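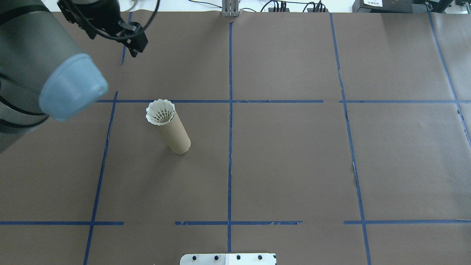
January, evening

Money again today. I promised myself to finish the equipment list before the month ends, and I am still on the first page.

The second arm is the big question. Bulley sent their new offer in the morning and it is valid for 14 days, so I can not sleep on it as long as I like. The price of the arm itself did not change. What changed is the service contract, which they now want paid for 2 years in advance. I wrote back and asked if we can pay each year separately. I tried to make the letter polite but firm, and I rewrote the middle sentence so many times that in the end it was maybe neither.

Nileck is cheaper, but their gripper needs its own controller, and the controller is hidden in a footnote. I found it only on my second reading. When I add it, the difference becomes 800 dollars, and for this money I would have to learn new software and keep two kinds of spare parts in one drawer. I put Nileck in the column "maybe" and I think it will stay there.

After lunch I worked at the table with the cardboard tube. I like this tube for planning. It is light, it costs nothing, and it has that pleated rim at the open end, like the petals of a flower, which makes me think properly about where the fingers should go. If I buy only the wide fingers, I have to take such a thing by the side wall. With the narrow ones I could also try the rim. So now both kinds are on the list, and the list is longer again.

I must also budget for tape. It sounds foolish next to the price of an arm, but the blue lines divide the whole table for us, and one of the long strips on the right is already lifted and wrinkled on its edge. I wrote down 20 rolls. Perhaps this is too much – but tape does not go bad so quickly, and the shipping is the same.

The table itself I want to keep. Castia makes a beautiful one with a frame of aluminum, and I looked at it for too long during my coffee. Not this year. I would prefer to spend on cable holders and a spare cable for the arm, things that I always forget and then order in a hurry with express delivery.

The Mfaume grant form wants every item with a reason in one sentence. I did the arm and the fingers. For the tape I wrote "consumable" and left the rest blank. Tomorrow I call Bulley before 10, and I must ask about the delivery time also.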